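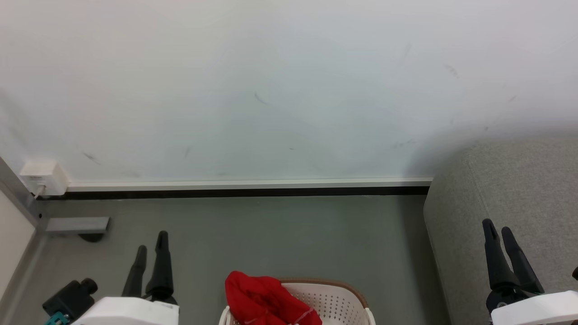 Both grippers by the basket, red garment hanging over the rim. Sofa on the right.

Menditz Two-Arm Teaching Kit

In stock again, ships from the Zeder warehouse. Orders in before 3 go out same day, not Sunday.

A kit for showing a two-arm robot a job. You drive, it records. Laundry, kitchen stuff, packing, bin to table, whatever you have. Works two ways: remote control with the hand controllers, or put the arms in float mode and push them through the job yourself. Most people want the first one. Cleaner recordings, your own hands stay out of the head view.

What's in the box

2 hand controllers, left and right, with finger triggers
Controller stand, folds flat
Foot pedal, three positions (record, pause, throw away last take)
Head camera mount with tilt lock
Wrist camera brackets, one pair
Ukent recording software, one seat
Cables, spare cable for the pedal, hex keys
Printed quick start. The long manual is a download.

Not in the box: arms, grippers, the head camera itself, a computer. Check the fit list before you order. If your arms aren't on it, email first, we can usually tell you the same day.

Remote control mode

Controllers match the arm joint for joint, so your elbow tells the robot elbow where to go. No joystick. Trigger closes the fingers, and how far you squeeze is how far they close. Squeeze force comes back a little through the trigger, enough to feel cloth vs. hard edge. Don't expect more than that from it.

Controller reach is 305 mm from the stand post at the standard setting. Longer link set sold separately. If you are tall get the long links, seriously. Scale can be changed in Ukent but past a certain point small moves get twitchy.

Start with both controllers in the parked pose. The software won't hand over the arms until controller and arm agree, and the bar on the screen goes green for each side. If one side stays yellow you are off by a joint, usually the wrist roll. Rotate it back and try again.

Hand guiding mode

Float the arms, grab above the wrist, move. Good for fixed paths, wiping, reaching into a shelf. Not great for anything soft. You need one hand per arm and then who is closing the fingers? The pedal can do it but it's clumsy. Nusrat Miah in support has a settings file for pedal closing, ask for it by name.

Never float an arm that is holding something heavy. It will sag. Set the payload first.
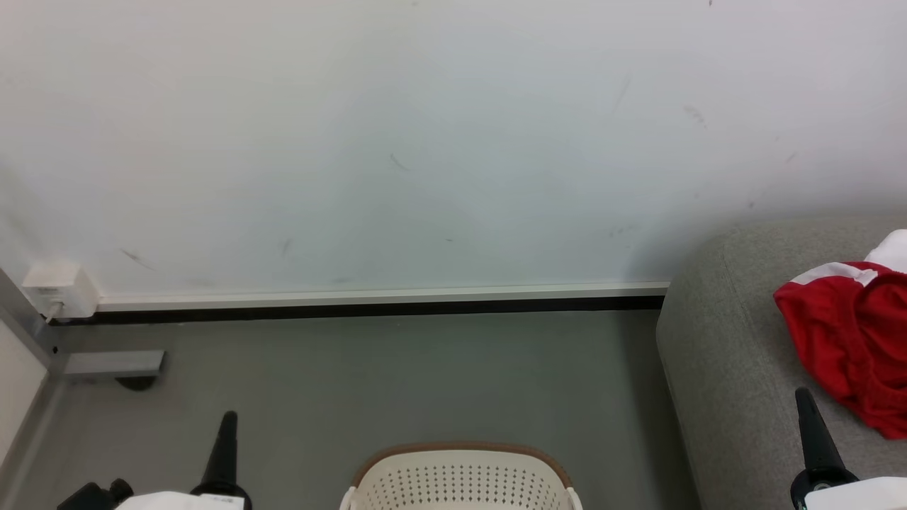 Garment on the sofa seat, basket between the two arms.

Cloth jobs

Biggest share of the questions we get, so more on this. Clothes on a sofa, basket on the floor, two arms. Sounds easy. A shirt never lies the same way twice so one recording teaches you close to nothing. Plan on more than 20 good takes before you train anything, and move stuff between takes. Shift the basket. Turn it. Drop the garment somewhere else on the seat, fold over a sleeve, ball it up.

Few things that help:

Pinch a fold, not the flat part. Flat cloth on a cushion slides away from the fingers.
Lift straight up before you go sideways, otherwise a hem catches on the rim.
Go slower then you think. Fast hands look great and train badly.
Let go low. Open the fingers all the way and wait a beat before you pull out.
Park both arms the same way at the end of every take.
Messed up? Hit throw away and do it over. Small fumbles where you recover are worth keeping, tag them "recovered".

Tilt the head mount so the pick spot and the drop spot are both in view with the arms out. Check it with the arms moving too, the housings take up a lot of room low down. Then lock it and leave it alone. Changing the tilt halfway through a set is the number one way to waste an afternoon.

Plain background is fine. No need to dress up the room for the first set, add clutter later once the basic pick works.

Ukent software notes

Records joint positions, trigger values, pedal marks and every camera on one clock. One folder per take. Playback runs on the real arms at half speed by default, leave it there the first time. Export is open format, no lock in.

New in this version: side by side review, so you can watch two takes and see where the hands went diffrent. Labels can be added by keyboard during review. Also fixed the bug where the left wrist camera dropped out after a pause.

Known issue: long takes save slow on older drives. Wait for the beep before starting the next one. Asanka Kanagaratnam is on it, fix planned for December.

Safety

Stop button within reach of whoever is driving. Second person stays out of the arm space during takes. Don't reach in to fix a sleeve while the controllers are live, pause first. Kids and pets out of the room. Fingers on the grippers pinch, even at low force.

Options

Long link set
Second software seat
Rolling base for the controller stand
Soft finger sleeves (cloth work, wear out, buy the pack)
Ghorbani carry case, fits everything except the rolling base

Setup help

One video call included. Tamsin Pirihi does the mornings, Nimal Wanigasekara does afternoons. Have the arms mounted and powered before the call please, it goes a lot quicker. Send a picture of your cabling if you can.

Returns

Full refund if unopened. Opened kits, controllers must come back with the pedal and both link bolts. We don't take back finger sleeves.

Bulk or school pricing: write to Ashraful Cassim through the contact form, put "Menditz" in the subject line. Lead time on larger orders depends on the trigger parts, ask before you promise anybody a date.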